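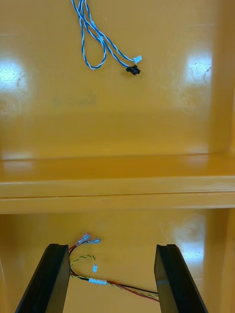 Workshop clear-out, December

Finally got the shelving sorted at Bemness. Spare leads get hung up now insted of balled in a drawer, so you can see which plug is which. Yellow units came from the old Rederus store, scuffed but solid, wiped down twice.

Blue and white twisted lead, upper compartment. One white connector, one black. Leave it hanging pls.

Still to do: labels for the shelves, 66 odd adapters to test, 2 boxes of screws nobody has claimed. Henryk has the label tape. Tea at 4, bring a mug, we're short agian.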